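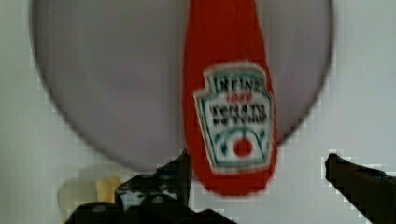 Wrist cam, ketchup bottle above the fingers

Policy does great without wrist camera blur, falls apart with it. Is my result real or am I measuring the camera?

posted by kettle_offset

Quick background, sorry for the rush, group meeting is at 4 pm. I'm trying to reproduce the main result from an internal writeup by Etornam Ametepe (we call it the Boateng method, after the building). The claim is that if you train a grasping policy with random motion blur added to the wrist view, it needs fewer demos to get to the same success rate. Training set is 2000 demos, tabletop stuff, bottles and boxes mostly.

I trained 2 policies. One plain, one with the blur added. Same demos, same seed, same everything as far as I can tell. On the side camera they score the same. On the wrist camera the blur one wins by a lot, but only on stuff with a printed label. Plain colored objects, no difference at all.

The frame up top is pretty typical of what the wrist sees. You can still read HEINZ but the TOMATO KETCHUP lines are smeared and kind of doubled. Also blocky edges round the big gray disc behind it, that's compression, not blur.

So is the blur training doing what the writeup says, or is it just teaching the policy to ignore text? And does the compression matter? I would like to not redo all of this.

Driseddale_Ned

redo it

more seeds. one seed per policy tells you nothing, I've seen bigger gaps than that from reshuffling the demos

mpw_valgate

Agree on the seeds but there's more going on than that. A few things, typing fast.

First, the blur you add in training is probably the wrong kind. Most people grab a straight line blur and call it done. Doubled lettering can come from other stuff, vibration at the wrist, or two exposures getting blended by the driver. One frame won't tell you which. Pull the frames on either side and see if the doubling has the same offset each time. If it does I'd suspect the driver. If it wanders, it's motion.

Second, the label thing. Your "only helps with printed labels" result is the interesting part, don't bury it. My guess is the plain policy leans on sharp letter edges to work out where the bottle is. Blur those and it loses its anchor. The blur trained one has to use the outline and the color instead, and a red bottle on a pale gray disc gives you plenty of outline. A plain colored object never had letters to lean on, so you get no gap. That fits what you saw, but fitting isn't proof.

Easy test: tape over the label. Same bottle, same start poses. If the gap between your two policies goes away, it was the label. If it stays it's something else and I'm wrong. Do at least 8 trials per pose or don't bother.

Third, compression. Yes it matters, and it's mixed in with your blur right now. Check wether your training images were saved at the same quality setting as the live feed. Ours weren't, took us 6 weeks to notice. The old Akberg recorder squeezed the saved video much harder than what the policy got live. Blur hides block edges some, so a blur trained policy can look better when all it did was stop caring about blocks. Run a third policy with compression added and no blur. You need that one anyway if you want to say anything about blur by itself.

Last thing, "fewer demos to the same success rate" is a curve. You have one point on it, all 2000. You can't confirm or kill Ametepe's claim from there. Train at a few smaller sizes too.

kettle_offset

ok thanks both. Checked the save settings just now and they're differnt from live, ugh. Doing the tape test first since it's cheap, then the compression one. Ned, yes, more seeds, I know. Will post numbers under this when I have them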